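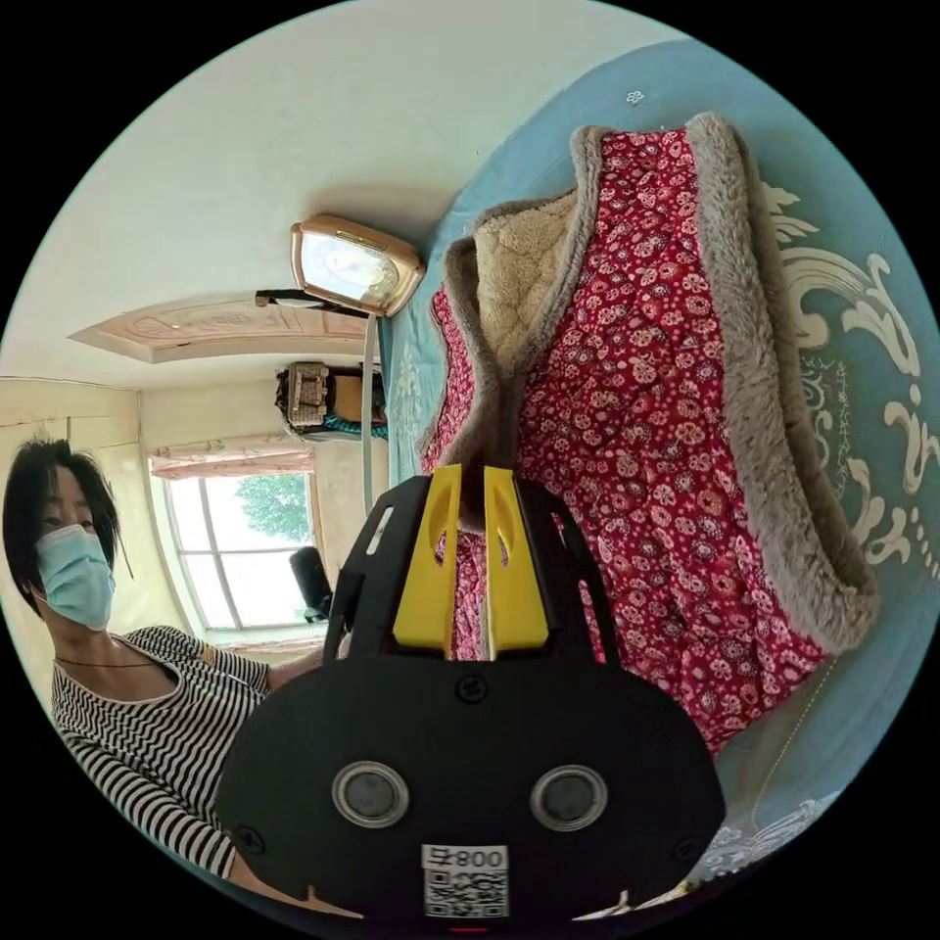
Isla MacBrayne
Writer and part-time bookkeeper, Pemport

We stayed three nights at the Vieira in Pristport, the old customs house at the end of the harbour wall. It has 18 rooms. Ours was on the second floor at the back, with a view of the ferry ramp and a bit of the headland if you leaned out.

The bed was good and the shower was slow to warm up. Breakfast finishes at 9.30, earlier than the website says, so we missed it the first morning and walked up to the bakery on Grerano Street instead. I'd do that again – the cheese rolls were better than anything on the buffet.

Parking is $18 a night and you have to book it. The ferry from Pemport took some 60 minutes and was rough past the lighthouse. Take a jacket even if it's sunny in town.

Valentin Dobre at the front desk lent us a tide chart for the walk to the south beach. You can only get around the rocks at low tide, and the steps at the far end were closed, so allow time to come back the same way.

We've booked again for September, front room this time.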